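Notebook, disassembly cell, October

Morning, 8:40

Yesterday the planner failed again at the approach to the board, so today I do nothing except the approach. Kyung-tae asked me to write down each change before I run it, and not after, so I try.

State of the code when I started: branch prastum-approach, planner at the version Masanobu merged last week, gripper driver unchanged. The perception node is the old one from Mosel with the new calibration file. I checked the calibration file is really loaded, because two days ago it was not, and I lost an afternoon. The log line is now printed at startup in capital letters. Please do not remove it.

The problem in short. The arm goes down into the open case, and the collision model of the case is one box with the top removed. This was good enough when we worked only on the drive bay side. For the memory and the processor area the arm must come down between the drive cage and the power supply, and the box model does not know the cage. The planner finds a very nice path which goes through the cage. Then the force limit stops the arm and we all look at each other.

10:15

I replaced the box with the point cloud, cut at the table height plus a small margin. First try: planning time went from 178 ms to 556 ms. This is not a disaster but it is too slow for replanning during the descent. I reduced the cloud with a voxel filter and removed the points below the board plane. Now 300 ms. The path is clean in the viewer, it comes down almost vertical and turns the wrist only at the end.

The loose wires are still a difficulty. In the cloud they look like a solid wall on one side and like nothing on the other side, depending on how the light falls. Arif suggested to treat the whole wire area as forbidden, as one convex hull drawn by hand. I don't like to draw by hand, since each case is different, but for today I accept it. File is wires_hull_tmp.yaml. The name says tmp and I mean it.

11:50

Ran the descent at 10 percent speed, stop above the socket, no contact. Three times from the same home pose and then from the second home pose near the fixture. From the second home pose the planner wants to flip the elbow. I added a joint constraint on the elbow and it stopped wanting this. Myung-ja says that the constraint should be in the task file and not in the planner config, and she is right, because the Laluvholm setup shares the config and their arm is mounted differently. Moved it.

Note for who reads this: if you edit the task file while the planner node is running, it does not reload. You must restart the node. There is no warning.

14:20

After lunch I looked at the hover height. The target pose comes from the board plane plus an offset, and the board plane is fitted by RANSAC. The fit jumps a little between runs. The reason is the expansion card: sometimes enough points from the card are taken as inliers and the plane tilts. I masked the card by the slot position, and after this the normal is stable. I also store the plane in the session, so it is fitted one time at the beginning and not before every descent. Jae-hoon wanted it fitted each time in case somebody pushes the case. We discussed it and the compromise is to check the fixed plane against the new cloud and to refuse the motion if the difference is too large. The threshold is a guess for now.

15:30

Long run with the hover target only. 99 descents finished before I stopped it to give the cell to Masanobu. Two planning failures, both from the second home pose, both "goal in collision". I saved the clouds of these two. In one of them there are some floating points directly over the socket, I think a reflection from the metal wall. The other one I do not understand yet.

The speed controller for the last part of the descent is the one from Quách, with the lower gain. It behaves well at 10 percent. At 25 percent there is a small overshoot in z, which I see in the plot but not with my eyes. Before we try contact this must be gone.

To do:
- outlier filter on the area over the socket, then replay the two bad clouds
- elbow constraint: ask Laluvholm if they want the same in their task file
- reload of the task file, or at least a warning
- overshoot at 25 percent, try the feedforward term
- wires hull, find something better than my hand

Masanobu has the cell until the evening. I left the arm at the hover pose over the board with the gripper powered, so start from there or send it home first with the slow script.
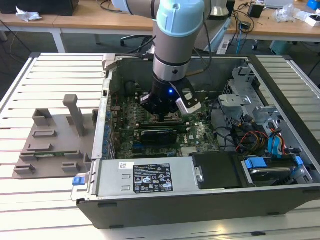
Home pose one is the safer choice if you send it back, the elbow constraint is not tested for going up.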